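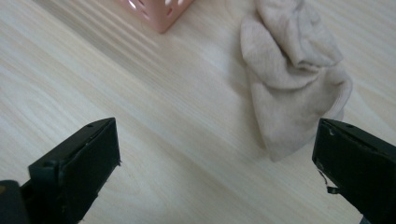 How to follow a front line on a paper map

I love doing this, and it makes war coverage so much easier to read! You need a printed map, a soft pencil and 28 days of news reports. I practiced on the Skukgate campaign, where the line moved almost daily in March.

1. Print the map big. Mine covers 100 miles from Satilthorpe to the coast.

2. Write down who made each claim. "The army says it holds the bridge" goes in pencil — always pencil.
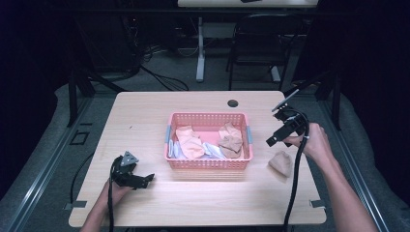 3. Wait for a second source before you ink anything. If the other side admits the loss, or a reporter files from the town itself, go ahead and grab the pen.

4. Date every line in the margin. Old lines stay on the map, and seeing them stack up is the best part!

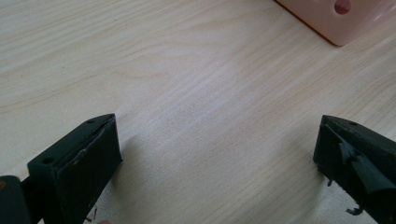 Pale wood grain on the tabletop.

5. Treat big numbers with care. One report gave 2000 troops at Skukgate and another gave 186, so I noted both with their sources.

6. Check place names twice. Villages often have two spellings, and I once marked the wrong side of a river.

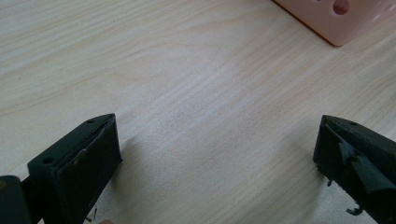
The tabletop, with a few tiny crumbs.

Start with one town and one week, then add the next town over.

Updated 30 July 2024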